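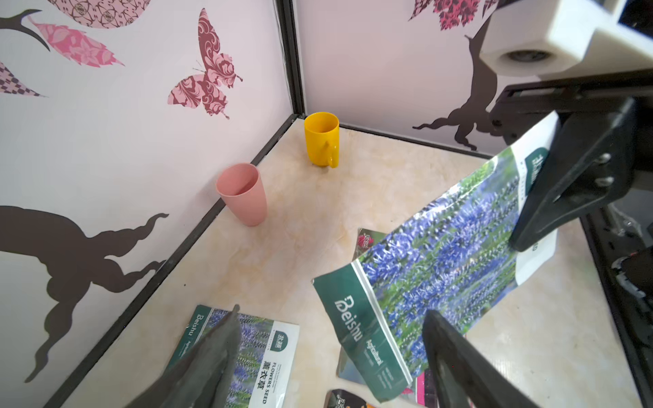 Photo: Dayana Huanca / Skisard

Speaker notes, seed packet sorting talk, v3. Slides 1–9. Keep to the clock, the hall wants us out on time.

**Slide 1 – the question**

- Title stays up while people sit down. Say name, say Skisard, move on.
- Question for the session: can a two-arm machine do the packet job in a garden shop yet? Short answer, partly. Give it now, not at the end.
- The job: mixed seed packets on a flat surface, pick one up, identify the variety, put it with its own kind. Lavender with lavender. A Saturday junior in the Millville shop learns it before the first tea break.

**Slide 2 – why packets are awkward**

- Thin, glossy, slightly floppy. Lying flat, a packet offers almost nothing to grip.
- Point at the one in the black gripper: held at the top, hanging at a slant, a bit crumpled. Fine for sorting. A shopkeeper would still want to know about the crumpling.
- Packets on top of packets are worse. Two come up together and the camera reads only the front one.
- Mug and cup stay out of the discussion unless asked. Rigid objects are slide 8.

**Slide 3 – reading the label**

- Same variety, different packet sizes. Size is no use as a cue.
- Large print is reliable. Small print under glare is not. Percy has the lighting plots if anyone wants them afterwards.
- A finger across the artwork hides the part you most want to see. Read first, then grasp.

**Slide 4 – numbers**

- 800 attempts in July, all on flat packets. 158 ended in a dropped packet or a double pick.
- Do NOT round this up to "80 per cent solved". Setting out and resetting were done by hand and are not in the figure.
- Nearly 60 seconds per packet, including the label read. Pause here. Nidia timed herself on the same pile and was far quicker, and she was talking at the time.
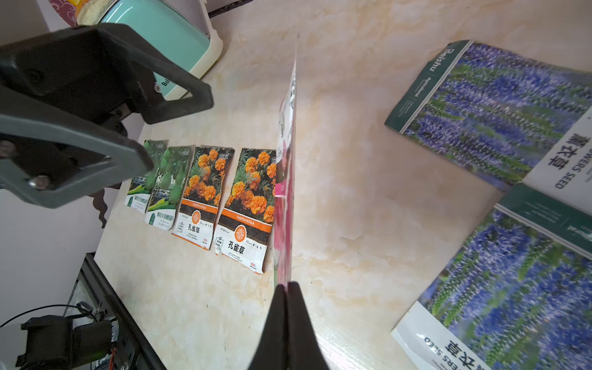

**Slide 5 – edge-on grasp**

- Pinching the packet on edge gives a firm hold and keeps the fingers narrow, so they can get in beside a neighbour.
- Cost: the wrist camera is left with a sliver of the front. Any check on the label has to come from the other arm or be done before the pick.
- Overlapped rows look tidy to a customer. For the next pick they are a nuisance, as the free edge is only on one side.

**Slide 6 – two arms**

- Handing over between arms works when both know where the packet bends. Usually they don't.
- Arms waiting for each other accounts for much of the cycle time. Aníbal's scheduler (Betancur branch) helps, not yet merged.

**Slide 7 – cost**

- Zevard quoted 2,000 for replacement fingertips, softer pads, full set. Not ordered. Skip if short of time.

**Slide 8 – compared with household jobs**

- Standing a cup upright: easier, it has sides. Folding cloth: harder. Packets are somewhere between.

**Slide 9 – close**

- Restocking a display rack unattended: no. Sorting a returns tray overnight, slowly, with a person checking in the morning: worth a trial.
- Thank Rosaura Guzmán for the packets. Questions. If asked about jobs, give the timing figure again.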